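Breakfast on a desk, revision three

The kitchen in this apartment has one counter, and it is 608 mm wide between the sink and the wall. A dish rack takes up more than half of that. For the first winter I made toast on top of the refrigerator, which worked until a crumb tray came out at head height. Since February the toaster has lived on the old desk in the other room, and these are my notes on the arrangement so far.

The desk came from Elli Ojala when she moved out. Light wood top, sealed at some point with a hard oil, and a round cable hole near one back corner that was meant for a monitor. I sanded the front edge and left the rest alone. The oil resists water for a few minutes and coffee for less than that.

Constraints, in the order I ran into them:

1. Outlet position. The only free outlet is low on the wall to the right of the desk. The toaster cord leaves the body on the right side, so the toaster sits on the back half of the table with the cord running straight across the top. I tried routing it through the cable hole. The plug fits if you turn it, but the cord then has to cross the whole back of the desk behind the toaster, and I don't want a cord lying against a warm housing.

2. Clearance. The manual for the Flello asks for open space above the slots and nothing flammable near the sides. There used to be a shelf over this desk. I took it down and filled the screw holes. Viera Vlček thinks I could have raised it instead. The studs do not agree with her.

3. Crumbs. With the tray emptied every Friday, the amount that escapes is small but it all ends up in the same place, a band directly in front of the toaster. Without a tray it is worse by a lot.

4. Landing zone. Toast needs somewhere to go. The plate sits front left, the drink front center, and the towel goes flat behind the drink.

The towel deserves its own paragraph. Revision one had a cork mat, which held crumbs in its pores and could not be rinsed. Revision two had a silicone mat, which rinsed well and collected lint the rest of the day. Revision three is a blue towel, folded. It goes in with the normal wash and the spare takes its place. I keep it clear of the toaster while the toaster is on. Kalevi Rissanen pointed out that a cloth near a heating element is a bad idea in general, and he is right, so it gets moved to the far side if I am making more than one round.

On the toaster itself: cream white, two slots, lever on the right. I make one slice at a time.
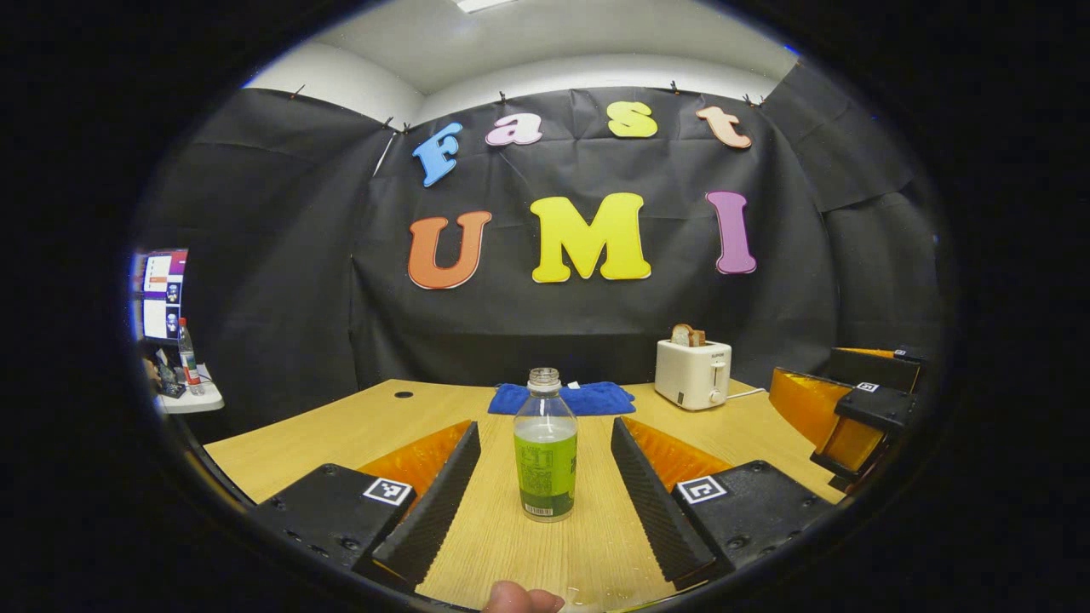 Drinks are bottled, with a screw cap, for one reason. An open glass on this desk has been knocked over twice, and the second spill reached the cable hole and dripped onto a power strip that has since been retired. A capped bottle can fall over and nothing happens. The base is narrower than a mug, so it does tip more easily, but I will take that trade.

The slice sits up out of the slot far enough to grab by hand if it is a tall bread. Short bread, like the rye from Dudengate, stays down and needs the lever lifted past its rest position. I use wooden tongs for that, with the plug pulled.

Still open: a cord clip for the right edge of the table, and a lid or plug for the hole. Iñaki Robles has a box of old desk grommets and is going to measure one for me. If it fits I will push it in and stop sliding a coaster over the gap every time I pour something.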